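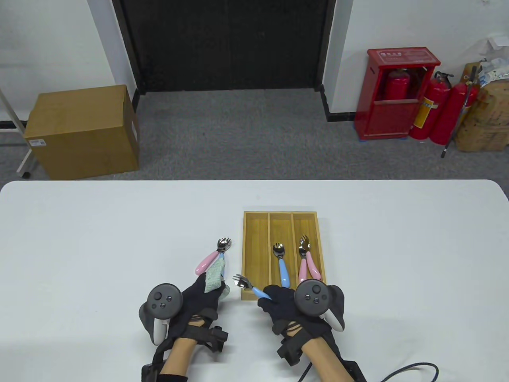
Forks on the right: a talk with a cutlery sorter

She has been sorting the cutlery at the Girnside community lunch since the place had one drawer for everything. The lunch runs every Wednesday out of a hall kitchen, and the spoons and forks go out in wooden trays so people can help themselves at the end of the table.

She asked that her name be left out. "Put down that I do the trays," she said. "Everyone there will know."

We met at her own kitchen table after the dishes were done. I had expected to talk for ten minutes and stayed until it was dark.

The first thing she wanted to talk about was the number of compartments. The trays she likes have three long ones, side by side, with no little slot across the end. "The cross slot is meant for teaspoons, and what you get in it is elastic bands and a corkscrew," she said. "Three long ones is plenty. Spoons in the middle, forks on the right. The left is for knives, if we're putting knives out. If it's soup we leave it empty."

I asked whether people were bothered by an empty slot. She said a few of them put their used napkins in it, and she has learned to look before she picks the tray up.

The coloured handles came later. For years the hall used plain steel, most of it donated, none of it matching. Then a café called Saludo closed down and sold off its kitchen, and the lunch bought two boxes of cutlery with plastic handles, blue on the spoons and pink on the forks. She was against it at first.

"I thought it looked like a kids' party," she said. "But you can sort it from across the room. A pink one in with the blues, you see it straight away. With the old steel you had to look at every single end."

The count that first day was 809 pieces. She remembers because the sale sheet said 800, and she went through them again to be sure. The extra nine were all spoons. The lunch has never needed anything like that many at once, and most of them live in a cupboard in ice cream tubs.

Her method is simple enough. Everything is dried before it goes near the tray, because wood that stays damp starts to smell and then goes grey along the joins. She uses small checked cloths for this, cut down from old tea towels, and wraps one around the handle while she wipes the other end. "A full-size towel drags in the tray and pulls things out," she said. "A little one stays in your hand."

Handles go toward the person standing at the table, with the tines and the bowls of the spoons pointing away. She is firm on that. People reach for whatever is closest, and she would like it to be the handle.

She also stacks the forks one into the next. I said I usually drop mine in. "Then you'll be able to hear which drawer it is," she said. Nested, she can get 30 forks into a compartment and still close her hand around the top few. Dropped in any old way, they catch on each other and come out in clumps.

The trays themselves are light wood and nothing special. She has tried others. A bamboo one from Kerkiso split along the base in its second winter, and she gave a plastic one to her son when he moved out. She turns the wooden ones upside down over the sink once a week, taps the bottom and wipes the floor of each compartment with a barely damp cloth. Crumbs collect at the far end, she said, where your hand doesn't naturally go.

Her own cutlery drawer, when she opened it for me, was not sorted at all. There were chopsticks across the top of it and a ball of string.

"It's only me here," she said, and shut it again. "I know where the good spoon is."

She will be back at the hall next week. They are planning a stew, so the left side will stay empty again.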